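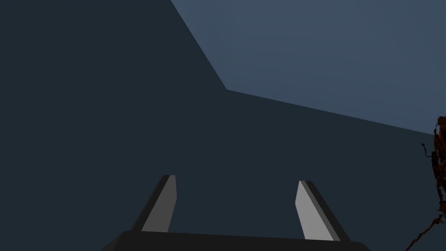 Search this site Enter keyword Go

Mustden to Supply Roof Membrane for Koldale Cold Storage Expansion

KOLDALE - Mustden has signed a supply agreement with Collado, the general contractor for the Koldale cold storage expansion, covering single-ply roof membrane, tapered insulation and edge metal for two new freezer buildings. Deliveries begin in December.

The membrane will be fully adhered over a vapor retarder and three layers of rigid insulation with staggered joints. Seams will be hot-air welded and probe-tested by the installer at the end of each shift. The contract calls for over 580 rolls, shipped in 73 truckloads together with the insulation.

"Freezer roofs fail at the wall joint more often than in the field," said Fouad Kamel, technical manager at Mustden. "The detail used at Koldale carries the vapor retarder past the joint and ties it to the wall panel - the installer can check it before the cover strip goes on."

Roof drains and curbs are outside the scope of the agreement and will be furnished by Gravadora under a separate order. Financial terms were not disclosed.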